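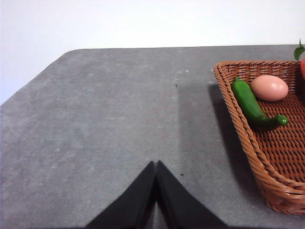
I moved to Terness in July, when the ferry was packed and every bakery had a line out the door. Then came November! Suddenly I knew the faces on the 7:40 bus to Brostach (all 13 of them), and the woman at the fish counter started saving me the good smoked haddock. I'd been so sure I'd hate the off-season. Instead I bought thick socks, learned to make soup, and let my lease on the old place in Gronow run out.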